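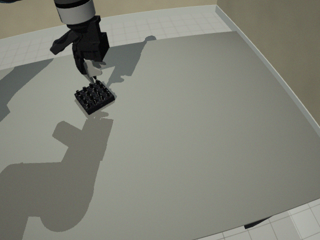
Blank, zero, excused: moving a gradebook
17 December 2024
Filed under: grading, records

The school is changing gradebooks over the winter break. We are going from Zikby, which we have had since before I was hired, to Isum. Each teacher was asked to export the fall term, import it into the new system, and check that the two agree. The instructions ran to a single page and the checking part was one sentence. I teach four sections of chemistry and one of general science, and my export had 3054 score rows. The import report said 2993 rows were accepted. It didn't say anything about the rest, and the status light was green.

I'm writing down what I found while it's fresh, partly for the other people in the science department and partly for myself in February, when progress reports go out and I will have forgotten all of it.

The difference is 61 rows. Finding them took longer than it should have. Isum does keep an import log, but it lists only rows that caused an error, and none of mine had. They were skipped, which the software counts as a separate thing. What worked in the end was exporting from Isum right after importing, sorting both files by student number and then by assignment title, and comparing the two in a spreadsheet. Adaeze Onyeka in the math department had already done the same with hers and gave me the formula. You join student number and assignment title into one key column in each file, then look up every key from the old file in the new one. Watch for trailing spaces in the titles. I had one lab with a space after its name in one section only, and on the first pass it looked as if the entire lab had vanished.

Every skipped row had a letter where the number should be. Zikby lets you type codes in a score cell, and I use 2 of them: M for missing and X for excused. The new system reads the score column as a number. If it finds a letter it leaves the cell blank and moves on.

This matters because the two codes mean opposite things to the arithmetic. In the old system M counts as a zero until the work comes in, and X drops out of both the points earned and the points possible. A blank in Isum behaves like X. So every excused assignment came through with the right effect by accident, and every missing one was quietly forgiven.

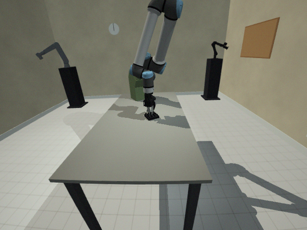
Arm and gripper over the long table, in simulation.

Take a student with scores of 80, 90 and 85 on three equal assignments, and a fourth not turned in. With the fourth blank, the mean is 85. With the fourth at zero, it is 63.75. The same student doing the same work is either a solid B or a D, and the only thing that changed is how an empty cell is read. I have my own view of which number describes the student better (neither does, very well), but that's a question for a different post. What I need from a gradebook is that it applies the rule I told students about in August.

The effect isn't even across students, either. Most of mine had no coded rows and their averages matched to the second decimal. The ones whose averages moved were the ones with several missing assignments, and all of those moved up. If I had checked by pulling five names at random, which is what the instructions suggested, I would very likely have seen five perfect matches and signed the form.

Category weights

The second problem is related and harder to spot. I weight tests at 50 percent, labs at 30 and homework at 20. When a category has no scores for a student, a gradebook has to do something with its share. Both systems redistribute it in proportion, so with homework empty, tests become 62.5 percent and labs 37.5.

That is a reasonable rule when the category is empty for a reason, such as a student who transferred in late. It goes wrong when the category is empty through a failed import. I have one student in general science who turned in no homework this term at all. Suppose the test average is 78 and the lab average is 90. With homework at zero the overall grade is 39 plus 27, or 66. With homework blank and the weights stretched it is 48.75 plus 33.75, or 82.5. Those aren't the student's real numbers, but the gap I saw was of that order, and it came from a handful of cells.

Isum has a setting called "treat blanks as" under the category options. I tried it. It applies to every blank cell in the category, including assignments that haven't been given yet, so turning it on dropped everyone's homework grade because I had next term's first two sets already entered. It is no use for this. The fix has to be made row by row, in the file, before importing.

Points or percentages

There is a third difference, and this one is only a matter of choosing the right option. Within a category, you can add up points or you can average percentages. Say a student gets 5 out of 10 on a quiz and 90 out of 100 on a test, both in the same category. By points that is 95 out of 110, or 86.4 percent. By averaged percentages it is 70. Zikby used total points. Isum starts out with averaged percentages, and the switch is on the course page, not the category page, so it's easy to miss if you set up categories first as I did.

I don't think either method is wrong. Points let a big assignment count as big. Percentages let a teacher write a short quiz without having to inflate its point value. But a category built under one of them shouldn't be read under the other. My quizzes are small because I knew they would be swamped by the tests. Had I known they would count equally I would have made fewer of them.

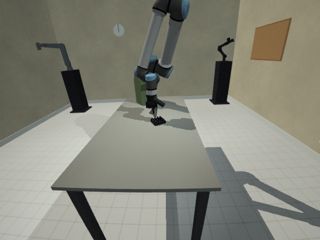 Links, joint covers and gripper, seen above the table.

What I did

For anybody in the department doing this over the break, these are the steps in the order that I'd do them a second time.

Export from Zikby with codes showing. There's a box for this at the bottom of the export window, and if it is unchecked the codes come out as blanks and you lose the information for good.

Save a copy of that file and don't touch it.

In a second copy, filter the score column for M and replace each one with 0. Add a new column named "flag" and put "missing" in it for the same rows. Isum does read a flag column, and it shows the flag as a small orange corner on the cell, so you can still tell a zero earned from a zero for nothing handed in.

Filter for X, clear the score, and put "excused" in the flag column. A blank with this flag stays out of the average, and it will still stay out if somebody later changes how blanks are treated.

Set the course to total points before importing. Changing it afterward works, but the displayed averages don't refresh until you open and close each section.

Import, export again, and compare by key. The row counts should now be equal. Mine were.

Last, compare the final averages for every student and not a sample. It's one subtraction column. Anything larger than 0.05 needs a look.

I had three left after all that, and all three were rounding. The old system rounds each category to one decimal before weighting and the new one carries the full value to the end. One student went from 89.5 to 89.46, which under our policy is the difference between an A minus and a B plus. I asked Oluwaseun Bako in the front office which value governs, and the answer is that fall grades stand as posted in the old system and the new calculation applies from spring onward. I'd suggest getting that in writing for your own sections. I have it in an email and printed it.
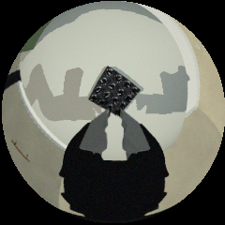 Render: Revathi Kaimal

Open questions

I don't know yet what happens to late penalties. In Zikby I entered the reduced score by hand and left a comment. The comments did come across, attached to the right cells as far as I checked, but Isum also has an automatic penalty based on the date turned in. If it is switched on for the course and the dates were imported too, the penalty might be taken twice. I have it off. Ikechukwu Tamuno says his was on by default and mine wasn't, and we haven't found what differs between the two courses.

I also don't know what families see during the change. The parent view in Isum was opened to a few homes in the fall as a trial, and those accounts may have shown the inflated averages for as long as my first import was up, which was most of an afternoon. I wrote to the families of the students whose grades moved by more than one point, gave the correct figure, and said the posted grade had not changed. Two wrote back. One asked for the list of missing work, so I sent it.

If you find a code other than M or X in your own file, leave a comment with what it was and what the import did with it. Ileana Filip thinks the language teachers have been using a third one for oral exams that were put off, and I have no way to test it from my account.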